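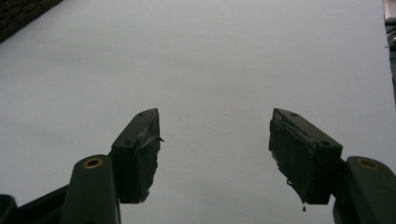 A plain, pale surface.

FLILHAM, 3 Jan 2021 - Undell, the office furniture supplier, has bought the Taheri desk range and will take over its sales and repairs with immediate effect. The price was not disclosed.

The Taheri name will stay in use. All 3 desk sizes remain in the catalog, and orders placed in December will be delivered by Undell under the original terms. Customers do not need to sign a new contract.

"We have sold Taheri desks to schools and small offices for years and we know the range well," said Sylvain Leblanc, managing director of Undell. "The first job is to get spare parts back in stock. Too many people have been waiting on a set of legs or a drawer runner."

Undell will hold 551 part numbers at its Flilham warehouse. Parts for discontinued models can be ordered while supplies last. Orders over $300 ship free within the state.

The Taheri showroom on Fidosow Street is closed for stocktaking and will reopen under Undell management in two weeks. Warranty claims already filed have been passed to the Undell service desk, and claim numbers have not changed.

Media contact: Undell press office, Flilham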